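Ladenregal Himdale mit Preisschienen — unser Eindruck nach dem ersten Jahr

Als wir unseren kleinen Laden übernommen haben, standen darin noch die alten Holzborde vom Vorgänger, schön anzuschauen, aber für Chipstüten völlig ungeeignet (die rutschen, die kippen, und dahinter findet man nach Monaten Sachen, von denen man lieber nichts gewusst hätte). Mein Geschäftspartner Ákos Kelemen hat dann bei Wirkeo das Himdale entdeckt, ein graues Metallregal, und nach langem Hin und Her haben wir bestellt.

Der Aufbau hat uns einen gemütlichen Nachmittag gekostet. Die Anleitung ist etwas sparsam, aber wenn der erste Boden einmal sitzt, versteht man das Prinzip, und danach geht es flott. Pro Boden gibt der Hersteller 60 Kilo an, das erreichen wir mit Knabberzeug natürlich nie!
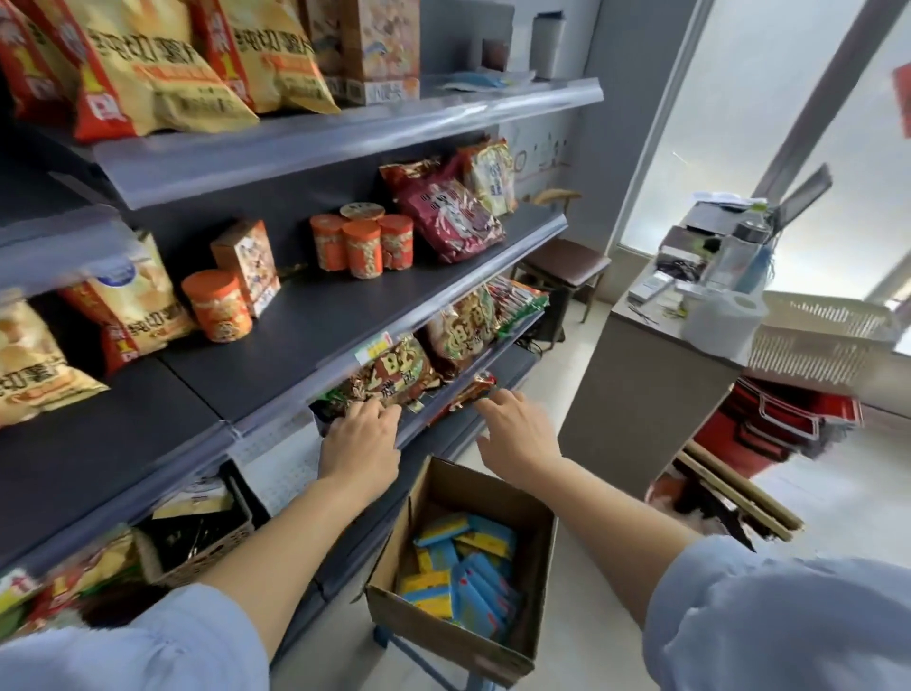

Nachräumen im Snackregal, oben die großen Chipstüten, darunter die orangen Dosen.

Besonders lieb gewonnen habe ich die durchsichtigen Preisschienen vorne an den Böden. Schildchen rein, Schildchen raus, und wenn etwas im Angebot ist, klemmen wir ein gelbes dazu. Ganz unten haben wir einen geflochtenen Korb, der macht das viele Grau gleich ein bisschen freundlicher.

Was mir weniger gefällt: Die Böden sind glatt, und weiche Tüten sacken gern zur Seite. Wir lehnen sie inzwischen aneinander oder stellen etwas Festes daneben, eine Schachtel oder eine Dose, dann halten sie. Einen Trenner gibt es als Zubehör, den fand ich mit 3 Euro das Stück in Ordnung, nur war er bei uns im Juli wochenlang nicht lieferbar. Und wer wie ich nicht besonders groß ist, sollte den obersten Boden lieber ein Loch tiefer einhängen.

Bezahlt haben wir 700 Euro mit Lieferung. Für einen kleinen Laden ist das Geld, klar, aber ich würde es wieder nehmen — dann allerdings gleich mit den Trennern dazu. Vier von fünf Sternen.

Fung-ping Man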